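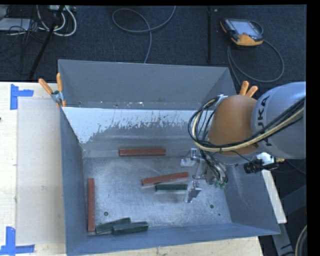
Negin Bakhtiari wrote to us in June that she had ordered from Futwood for years without knowing who we were or where her bars came from, and that a page about it would be welcome. It was a fair point. The old page had a phone number and a map.

About Futwood

Futwood supplies rectangular bars in plain colors to schools, model shops, print rooms and small workshops. People use them as spacers, sorting pieces, counting bars, weights for drying paper and parts of teaching sets. We sell them loose, by the bin or in mixed lots. Red-brown and dark green are the two colors we always carry. Other colors are made to order and take longer.

The company was started by Stanisława Duda, who had been cutting bars for a school supplier and kept getting calls from customers wanting six of something when the supplier only sold full cartons. She rented half a building in Clirnau and began filling the small orders herself. We still take orders for a single bar. The shipping will cost more than the bar does, and we will tell you that before you pay.

Where we are

The shop and the stockroom are both on Pietrzak Lane in Clirnau. The counter is at the front. Stock is behind it, and the cutting room is across the yard. We keep 83 lengths in the two standard colors. If you are picking up an order, come to the front counter and bring the order number. The yard gate is for deliveries only.

How we keep the bars

Bars are kept in open metal bins. We tried cardboard trays and then plastic tubs, and went back to metal after a year. Metal bins get scratched on the bottom and lose their paint, but they keep their shape and can be wiped out between colors. Some of ours came with the building and are older than the company. We don't repaint them.

Small mixed lots go into a bin as they come and are sorted by color and length when the order is packed. Mixed lots are sold as they are, so the split between colors can vary. If you need an even split, write "even" in the notes box and we will make one up. There is no charge for that.

Each order is checked against the slip twice, once when it is picked and once when it is wrapped. Bars are wrapped in paper in bundles of the same length. Tell us if you would like the bundles labeled.

The Numorov set

Our best-known product is the Numorov set, a classroom box of 62 bars with a printed sheet. It was first put together for one school and other teachers asked for it. The current version has the longer green bars that people kept requesting. Replacement bars for the older version are still in stock, and we can match them from a photo if you have lost the sheet. Last school year we sent out 309 sets.

Returns

Unused bars can come back within 60 days. Cut-to-order lengths can't be returned unless we cut them wrong, in which case we replace them and you keep the wrong ones.

Visiting and contact

The counter is open from 8 a.m. to 4 p.m. Parking is on the street. School groups can see the stockroom if they write ahead, but the cutting room is closed to visitors. For orders over 495 bars, please call first so we can check the stock. Stanisława answers the phone most mornings.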